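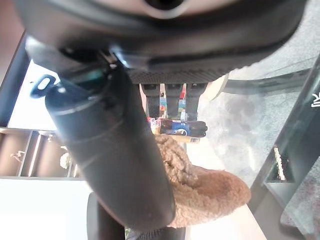

Black bottle with blue loop handle, close view.

February 2012

Transfer rumour tracker, loan deals. Continued from the previous entry.

Reran the scraper over the January window after the Griltarwood feed came back. It pulled 4,000 headlines, of which 225 mention a loan and name both clubs. The rest are permanent deals, contract talk or match reports with a transfer line tacked on the end.

Main problem is still duplicates. One Italian report of an enquiry gets rewritten by a dozen English sites and the tracker counts each rewrite as a fresh source. Tried grouping on player plus buying club within 48 hours. Works for the big names. Falls over where the spelling changes between outlets, and Vídalín is the worst of them: with the accent, without it, and once with the d doubled. Added an alias table, 13 entries so far. Will need more before the September run.

Second problem is refusals. "No chance", "not for sale" and "happy where he is" were all scored as active interest, which put two goalkeepers near the top of the list on the strength of their clubs turning down offers. Moved refusals to their own column. Score now drops by half on a refusal and resets if a new bid is reported.

Dilesell export truncates at 500 rows without a warning. Split by league until it's sorted.

Checked the Wastero output by hand against the registered loans. Midfielders match well. Wingers poor, mostly recall clauses read as new moves.

To do:
- date parsing on the Spanish pages (day and month swapped)
- drop anything sourced only to a betting page
- colour code for option to buy vs obligation
- ask whether we keep the under-21 loans or bin them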